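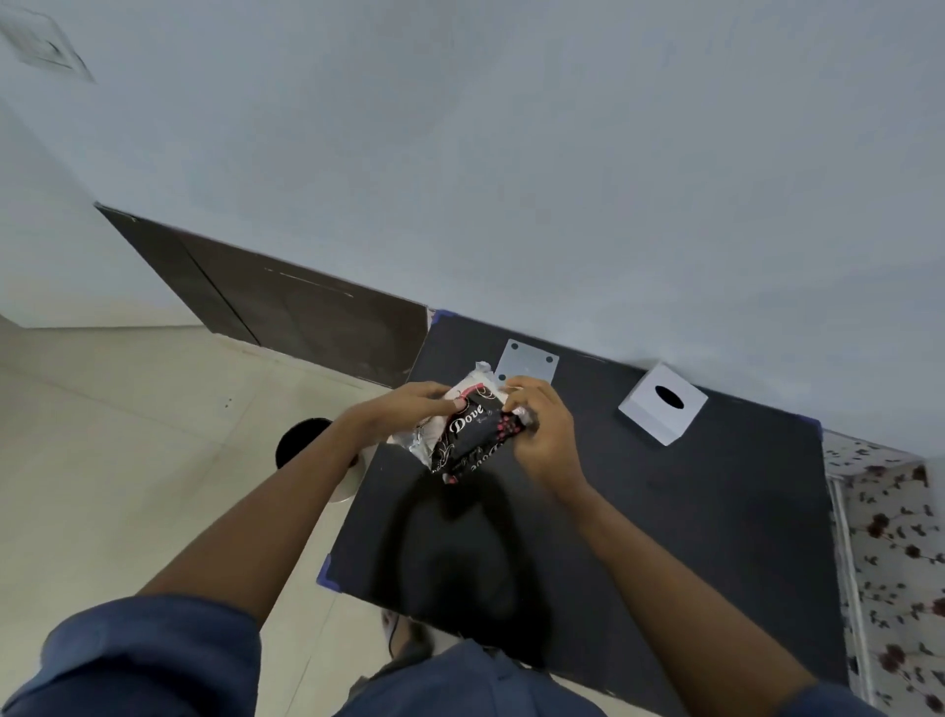 Opening the Dove, both hands needed.

Aug 13, 2018

So I've finally had enough evenings with the Luveck head camera to have opinions, and I've had the two grippers long enough to have even more opinions, and since a few of you asked after the June post (the one with the burned-out servo, rest in peace) I'm going to dump it all in one place.

Quick recap if you missed it. I have the small Uren arm, secondhand, with the wrist that clicks. I want it to do boring hand stuff: open a packet, lay a box down flat, put the trash somewhere. Before I ask an arm to do anything I like to do the job myself with a camera on my head and watch it back, and for that I'd been using a cheap webcam on a headband. It drooped. By the end of every clip I was filming my own shirt. The Luveck sits tighter and sees much wider, so I get both forearms and the whole table top, which is great, and also a lot of flowery curtain, which is less great, but I can crop that.

The first long session with it gave me 3857 frames. After I threw out everything where my fingers were a smear I had 2159 left. That sounds awful! The webcam was worse, though, and most of the bad ones came from me whipping my head up to look at the screen. Stop looking at the screen. I have written this on a sticky note and stuck it to the screen.

The black board stays, by the way. I tried filming on a bare table and the auto exposure kept hunting every time my hands came in. With the board it settles down and leaves my skin alone. Blue tape at the corners so it doesn't creep, and don't skip that part, because a board that slides a tiny bit per clip will make you crazy when you try to line up two runs. It does pick up dust like you wouldn't believe, and it shines a little too, so you get ghost hands under your real hands from some angles. If anybody knows a black surface that is truly flat black and doesn't cost silly money, tell me.

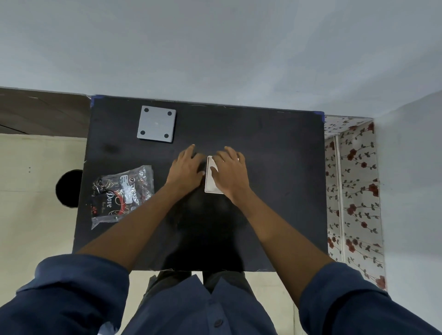 Anyway, grippers. On one side we have the Brimell two-finger, the stock one with the hard pads. On the other, the Saengthong soft one, with three rubbery fingers that curl in when you pump them up. I went in sure the soft one would win, because everything I care about is crinkly or slippery or both.

For picking up a soap bar still in its wrapper, the soft one does win, easily. You can come in crooked and it just sort of hugs the thing. The Brimell wants to be square to the bar, and if it isn't, the bar turns in the pads and you're holding it by a corner. With loose plastic wrap on the outside it's worse still, since the pads grab the plastic and the soap stays where it was. I swore at it quite a bit.

But then flat stuff! Anything slim and lying down, the Saengthong is hopeless. The fingers are too fat to get under an edge and they slide right over the top. I gave each of them 44 tries at a thin box and I quit counting the soft one's successes because it was bumming me out. The Brimell gets an edge if you push the box against something first. Watching my own clips I noticed I hardly ever pinch a flat thing straight off the table. I put a palm on it, hold the other hand beside it, and slide it about. I had no idea I did that. So now I'm wondering about using one finger of the gripper as a pusher and forgetting the pinch altogether, at least for the first half of the move.

Tearing a wrapper is beyond both of them with one arm, obviously. One hand has to hold while the other one pulls. I rigged the arm against a bench clamp as a fake second hand, and the Brimell did get a rip going, then the foil came away in a strip and the rest of the wrapper just sat there looking smug. The soft one squeezed until its hose popped off. I'm calling that a draw.

Controller-wise I'm still on the old box that came with the arm. It has a lag I can feel, and it forgets its home position if you unplug it, and the manual is 6 pages long with one of them being the warranty. I looked at newer ones and closed the tab when I saw the prices.

Where I've landed for now: the Luveck stays on my head, the Brimell goes back on the arm, and I'm going to glue some thin silicone on the pads and see if that fixes the turning problem. The Saengthong goes in the drawer until I do fruit. If you've put silicone on hard pads before, what glue did you use? Mine peeled off the test piece overnight and I'd like to not ruin the good set.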